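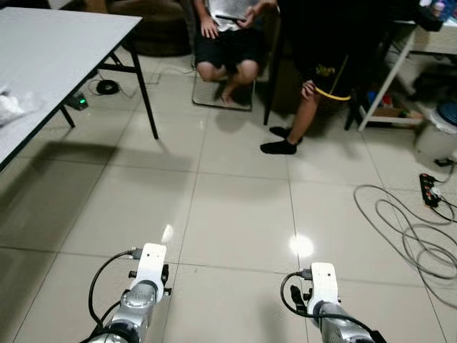 Kaltevari 双臂收拾套件使用感受：它能不能替我们收桌子？

作者：Tài Diệp
2026-06-14

我先说我的结论，忙的读者可以看完这一段就走。Kaltevari 能把一张有垃圾的桌子收到“差不多干净”，但是它需要一个人站在后面，需要一个人递垃圾桶，而且所用的时间比我自己动手长很多。如果您想买它来做家务，我的建议是先不要买。如果您的工作是研究怎么让机器做家务，那么它是一套相当好用的工具，我愿意给它比较高的分数。

中文是我的第三语言，有些机械方面的词我是查了词典才写的。如果哪里写得不自然，请读者原谅，也欢迎在留言里改正。

我为什么要试它

我和两个朋友合租一间工作室，平时做小型设备的维修。我们的桌子每天都很乱。拆快递的时候，包装纸留在桌上；吃东西的时候，袋子和碎屑也留在桌上；喝完的水瓶躺在那里，等一个好心的人。Hiếu Đào 说过很多次，应该有机器来做这件事。从二月开始他就在看各种双臂机器的消息，最后他找到了 Skinik 的租赁服务。Skinik 出租的是 Kaltevari，租金一天 680 元，押金另算。我们租了一个星期，后来又延长了几天。

费用是我们自己出的，Skinik 不知道我要写这篇文章。

箱子里有什么

两条机械臂，两个夹爪，控制盒，电源，很多电线，还有一本 177 页的说明书。说明书有中文和英文两种，中文的部分翻译得不错，只有“力矩”和“力度”常常混着用，读到校准那一章的时候要小心一点。

手臂主要是银色，关节的地方有黑色的环，前端的夹爪外壳是白色的，手指是黑色的。外观我觉得可以，不像玩具，也不吓人。外壳摸起来很结实，边角都处理过，没有割手的地方。我不太喜欢的是电线：每个夹爪后面有一根黑色的电线，从外壳上弯出来，绕一个大圈，再顺着手臂往下走。手臂伸出去的时候这个圈会跟着移动，有时候会扫过桌面。有一次它把一张很轻的纸巾扫到了地上，机器自己没有发现。我问过 Skinik 的客服，回答是可以用扎带把线固定得短一些，但是太短会影响手腕转动。我们试了几种长度，最后还是让它保持出厂的样子。

安装

说明书写一个人可以安装，我认为两个人比较合适。手臂不轻，固定的时候需要有人扶着。Khôi Dương 以前在工厂里做过装配，他负责拧螺丝，我负责读说明书。从开箱到手臂第一次动起来，我们用了半天。里面最费时间的是校准。每个夹爪都要对准一张有图案的卡片，从不同的角度看一遍，如果房间里的灯太亮，它就会要求重来。我们的地面是浅色的瓷砖，反光比较强，重来了很多次。后来把一盏灯关掉，就顺利了。

软件叫 Lu，装在普通的笔记本电脑上就可以运行。界面很简单，左边是任务，右边是状态。我喜欢它把“停止”这个按钮做得很大，在任何页面都看得见。我不喜欢它的更新：有两次我们正准备开始，它先要更新，更新以后又要校准。对一个按天付租金的人来说，这不太愉快。

测试的方法

我们没有实验室，所以方法很朴素。我们用一张白色的长桌，把每天真正会出现的垃圾放上去：躺着的水瓶、揉成团的纸、撕开的快递包装、装着碎屑的透明塑料袋、小纸片。我没有特别选择容易的东西，也没有特别选择难的。机器在桌子前面工作，后面站一个人，手放在停止按钮旁边。它夹住一件东西以后，另一个人把垃圾桶递过去，它松开手指，然后再去找下一件。

递垃圾桶这一点我要解释一下。软件里有“自己去找垃圾桶”的功能，但它标着“测试版”。我们试了一个下午，它多数时候把东西放在桶的边上，东西就掉在地上。所以后面的测试都由人来递。严格地说，这已经不能叫自动收桌子了。但如果不这样做，这篇文章就没有内容可以写了。
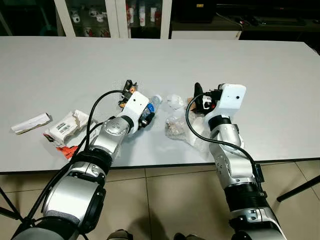 水瓶是它做得最好的一项。瓶子有一定的硬度，形状也规则，手指从两边合上来就可以夹住。瓶身上的标签对它也有帮助，Lu 的画面里可以看到，识别框总是先落在有颜色的部分。如果瓶子没有标签，它会犹豫一会儿，手臂停在空中，有一点像一个人忘了自己要拿什么。另外，它不喜欢夹瓶口，哪怕瓶口离它最近。我猜想这和训练有关系，可是说明书里没有写。

揉成团的纸也可以。纸团软，夹歪了也不会跑掉，所以成功率比较高。太小的纸片是另一种情况。手指的前端比较厚，小纸片贴在桌面上的时候，它需要先往下压，然后往中间收，常常收了一个空。有时候它会把纸片推到桌子边上，从边上夹起来。我第一次看到它这样做，觉得很聪明。后来我问了客服，才知道这个动作是写好的，只要失败几次就会自动使用。

快递包装让我比较意外。我以为大的东西会比较容易，其实撕开的包装形状很乱，每一边都是翘起来的，它不知道应该夹哪里。夹住一个角，提起来，另外一部分就往下垂，把旁边的东西一起拖走。Hiếu Đào 建议让两条手臂一起拿，软件里也确实有“双手”这个选项。用了以后好一些，可是速度慢了很多，两条手臂要互相等，像两个非常客气的人在门口让来让去。

最难的是透明塑料袋。我要多写一点，这是我认为最能说明现在机器水平的地方。

第一，它看不清楚。桌子是白色的，袋子是透明的，袋子摊开的部分在白色的背景上几乎没有了，只剩下一些皱纹的亮光。Lu 的识别框有时只框住袋子里面的碎屑，手指就直接朝碎屑去，结果夹到的是一层薄薄的塑料。第二，夹住以后会发生什么，要看夹的是哪个位置。如果夹的是袋口，袋子就竖起来，碎屑留在下面，这样很好。如果夹的是袋底，袋子倒过来，碎屑全部撒在桌子上，桌子比原来更脏。机器分不出这两种情况。人也不是每次都会看，但是人的手指感觉到重量不对，会马上停下来。Kaltevari 不会停，它很认真地把空袋子交给我们，然后状态栏显示“已完成”。

我们后来给桌面铺了一块深色的布，识别就准确多了。不过我不会为了让机器收桌子，每次先铺一块布。

关于速度

我自己收这张桌子，很短的时间就够了，一边收还可以一边打电话。Kaltevari 收同样的桌子，最快的一次也够我泡一杯茶再喝完，最慢的一次我们去吃了午饭，留 Khôi Dương 一个人看着它。他对这个安排有意见，我在文章里替他记下来。

慢的原因我觉得有两个。一个是手臂本身的速度被限制了，这是为了安全，我同意。在设置里可以调高，调高以后动作的声音变大，站在后面的人会不由自主地往后退一步，所以我们又调了回来。另一个是它想得太久。每夹完一件东西，它要把整张桌子重新看一遍，再决定下一件。如果有人从桌子对面走过去，它有时还要再看一遍。在一间有人坐着、有人走路的普通房间里，这种情况很多。

噪音和安全

噪音不大，可以在旁边正常说话。手臂停住的时候有一种很细的高音，Hiếu Đào 听得到，我听不到。夹爪的力量分三档，我们一直用中间的一档。我把自己的手指放进去试过（请不要学我），有压力，但是不疼。碰到桌面的时候它会停一下，再抬起来，这个反应很可靠，整个租期里没有压坏过任何东西。

急停按钮我们用过几次。每次都是立刻停下，手臂没有掉下来，保持在原来的位置。对我来说，这一项是满分。

和别的产品比较

我只能和 Jolletti 的单臂机器比较，那是去年在一位同行 Tiruwork Derese 的店里用过的。Jolletti 便宜，也小，放在柜台上不占地方。她让它做的事情是把同一种零件从一个盒子拿到另一个盒子，它做得又快又稳，可以连续工作 200 多个小时不出问题。这个数字是她告诉我的，我自己没有测过。可是如果盒子里混进一件别的东西，它就不知道怎么办了。

我和她讨论过这个问题。她的看法是，店里的工作和家里的工作完全不同：店里可以让东西适应机器，把零件排好，把灯装好，把盒子固定住；在家里，是机器要适应东西。她觉得 Kaltevari 的方向是对的，但是她不会花钱，她宁愿再买一台 Jolletti。从做生意的角度看，我很难反驳她。

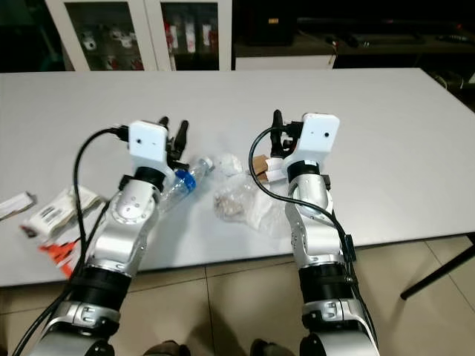 水瓶、透明塑料袋和包装纸都在桌上，左右两只夹爪伸在桌子上方。

再说说夹爪。外壳是方形的，体积不小，这对收拾东西有一个实际的影响：当东西挨得很近的时候，手指伸得进去，外壳却会碰到旁边的东西。瓶子和塑料袋放在一起的时候，这个问题特别明显，它想夹瓶子，外壳先压住了袋子。我希望 Skinik 以后能提供一种更长、更细的手指。客服说有这个计划，没有说时间。

手指表面有一层橡胶，用久了会沾上油和碎屑，沾了以后会打滑。说明书要求每天用湿布擦一次，我们照做了，效果是有的。所以我们有了一件新的家务，就是给做家务的机器擦手指。

小纸盒也顺便测了。盒子有硬的边，夹得很稳。如果盒子外面还缠着纸条，纸条会夹在手指中间，松开的时候不一定掉下来。遇到这种情况要帮它一下，或者等它自己晃一晃手腕，它会这个动作，成功的次数不算多。

那么机器到底能不能做家务

租期的最后一天，Hiếu Đào 的表弟 Khoa Hầu 来工作室玩，看了一会儿，问我：“它会不会擦桌子？”我说不会，它只收垃圾。他又问：“那谁擦桌子？”我说我擦。他想了想，说那还是叔叔们自己收比较快。他上小学，说话很直接。

我后来把这个问题认真想了一遍。收一张桌子，在我们的语言里是一件事，在机器那里却是很多件事：看见，判断是不是垃圾，选择夹的位置，夹住，提起来，放掉，再检查。每一步单独看，Kaltevari 都能做，有的还做得不错。连在一起以后，前面一个小小的错误会一直带到后面。塑料袋就是这样，看错了一点，最后撒了一桌子。

还有“判断是不是垃圾”这一步，我前面一直没有写。在我们的测试里，桌上的东西都是要扔的，所以它不需要判断。有一次 Khôi Dương 把一张写了客户电话的小纸条忘在桌上，机器很顺利地把它夹了起来，交到了垃圾桶里。那是它整个星期里夹得最漂亮的一张小纸片。电话号码我们后来找回来了，最后四位是 1927，我现在还记得。Lu 里面可以设置“不要碰的东西”，需要先给每一件东西拍照登记。一张纸条在写好之前是没有办法登记的。

在工厂或者仓库里，这个问题小得多。如果传送带上只有瓶子和纸盒，背景是深色的，灯光也固定，我相信这套机器今天就可以工作，而且不会累。我们自己的维修台上也有这样的任务，比如把拆下来的外壳放到一边。我让它试过，比收桌子顺利。

优点
水瓶、纸团、小盒子夹得稳。
急停可靠，力量控制让人放心。
说明书详细，客服回答问题有耐心。

缺点
透明的、很薄的、很小的东西经常失败。
慢，而且需要人在旁边。
电线的圈太大，会扫到桌上轻的东西。
更新以后要重新校准。
不检查自己的结果，“已完成”不一定是真的完成。

适合谁
学校、实验室，或者像我们这样喜欢拆东西的人。租一个星期足够了解它，不过安装和校准会用掉第一天，计算租金的时候请把这一天也算进去。只想让客厅干净的朋友，可以再等一等，我自己也在等。

补充一点：还机器的时候要用原来的箱子和泡沫，泡沫分左右，我们放反了一次，箱子盖不上。左边那块泡沫的背面有一个小箭头，箭头要朝外。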